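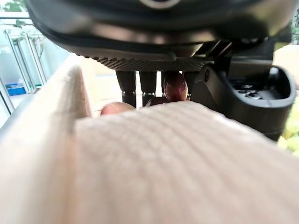 4.3 Lining and Loading the Storage Tray

This section applies to Sadent storage trays with the Metent insert. Complete section 4.2 (Leveling the base) before you start.

Tools and parts: one tray, one textured liner, one soft cloth, item labels.

1. Place the tray on a flat surface with the long side facing you. Leave 35 mm of clear space on each side.

2. Wipe the tray floor with the cloth. Do not use solvent cleaners.

3. Unroll the liner with the grain running from left to right. Press it down from the center toward the corners.

NOTE: A new liner may curl at the ends. Turn it over and leave it flat overnight, then repeat step 3.

4. Trim any liner that stands above the tray wall. Cut from the back of the liner with a straight edge.

5. Sort the items by size before loading. Small rounded items go in the front row, tall items in the back row.

6. Load the back row first. Lower each item by hand until it rests on the liner. Do not drop items into the tray.

7. Load the front row. Items with a polished surface must not touch one another. Use a divider (part 117) between them.

CAUTION: Total load must not exceed 700 g per tray. An overloaded tray can bow and pull out of the runners.

8. Attach a label to the front wall and slide the tray into the cabinet until both stops click.

4.3.1 Removing Items

Pull the tray out to the first stop. Lift items straight up. If an item sticks to the liner, hold the liner down with one finger and turn the item slightly before lifting.

4.3.2 Care of the Liner

Vacuum the liner with a brush head on low power. Stains can be dabbed with lukewarm water and mild soap. Let the liner dry flat, out of direct sun, before refitting it. Replace the liner when the texture has worn smooth in any area, or when the edges no longer lie flat.

Replacement liners are supplied in rolls of 3000 mm. Order from the Trerkthorpe parts counter and state the tray width.

Revised November 2021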